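Handheld Gripper Station: Post-Fault Inspection Checklist, with Comments

Station: Gukberg bench 2
Unit: Potis paired handheld grippers, left and right
Task at time of fault: two-handed keyboard lift and place
Inspected by: Nelli Miettinen
Second check: Joni Vuorinen
Released by: Róisín Brophy
Status: returned to use with one open item

Summary of fault

In November the right gripper stopped reporting jaw position during a keyboard lift. The operator felt the jaws ease and the right end of the keyboard dropped onto the board. No injury. The recorder kept running and logged the last good value for the rest of the session, so the fault was not flagged until the files were checked. Of 896 recorded lifts, 863 passed the jaw position check. The remainder were removed from the set and are held on the Saarela drive until this form is closed.

Mark each line OK, NOT OK or N/A. A line marked NOT OK needs a comment and initials.

Section A. Before handling

A1. Recorder stopped and session closed. OK
A2. Both grippers powered down at the supply. OK
A3. Fault reported to the shift lead before any part is moved. NOT OK
Comment: The right gripper had been unplugged and plugged back in twice before the report was made. Connector position at the time of the fault is therefore unknown. NM
A4. Operator asked about pinch, strain or numbness. OK
Comment: Vilho Pitkänen was operating. No complaint. Grip hand checked again at end of shift.

Section B. Grippers

B1. Jaws close fully and evenly, left. OK
B2. Jaws close fully and evenly, right. OK
Comment: Closes evenly with no load. Under load the right jaws backed off when the cable was pulled sideways at the housing. Repeated on request for JV.
B3. Jaw pads clean, no lifting at the corners. OK
B4. Top plate tight, no movement by hand. OK
B5. Housing free of cracks, especially at the handle joint. OK
B6. Housing screws at marked torque. NOT OK
Comment: One screw on the right housing was loose. Tightened and marked. Unlikely to be the cause, but it does let the cable exit shift. NM

Section C. Cables

C1. Cable leaves the housing without a sharp bend, left. OK
C2. Cable leaves the housing without a sharp bend, right. NOT OK
Comment: Inner conductor broken close to the strain relief. Jacket intact, so the break could not be found by eye. Found by continuity test while flexing. Cable replaced and the old one tagged and kept. JV
C3. Slack is enough for the full reach of the task. OK
C4. Cable clear of the operator's wrist and sleeve in the working position. OK
Comment: Check this with both grippers closed on the object. Checking with the grippers at rest gives a false OK.
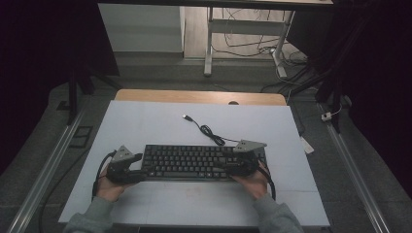 Page 3

C5. Loose leads belonging to the object kept out of the jaws. OK
Comment: For keyboards, lay the USB lead on the board beyond the keyboard before closing the jaws. A lead caught under a jaw reads as a good grip until the object is lifted.

Section D. Work surface and floor

D1. Board flat enough that the object does not rock. OK
D2. Board does not slide when pushed at the near edge. OK
D3. Cables on the floor outside the operator's standing area. OK
D4. Supports on both sides steady when pushed by hand. OK
D5. Operator can put both grippers down without stepping back. NOT OK
Comment: There is no marked rest position. Operators put the grippers down wherever there is room, and the right one tends to end up lying on its cable. Open item, see Section F. NM

Section E. Return to use

E1. Continuity held while each cable is flexed by hand for 30 seconds. OK
E2. Thirty closures per side, no dropped position values. OK
E3. Recorder stops when position data is lost. OK, after change
Comment: The Rerkura logger was set to hold the last value. This hid the fault. It now stops the session and sounds the buzzer after 900 ms without a new value. Tested by pulling each connector in turn. Jouko Rautiainen made the change and has applied it to bench 1 as well.
E4. Test lift with the keyboard, low height, second person present. OK

Section F. Open items

F1. Fit a rest for each gripper so that no weight sits on the cable exit. Owner: JV. Bench may run in the meantime if the operator checks C1 and C2 at every break.

Reviewer's note (RB): A3 has been marked NOT OK on the last two forms from this bench. Reseating a connector clears the symptom and loses the evidence. Stop, power down, report, then touch the connector. Bench released on the basis of E1 to E4. Removed lifts may not be added back to the set.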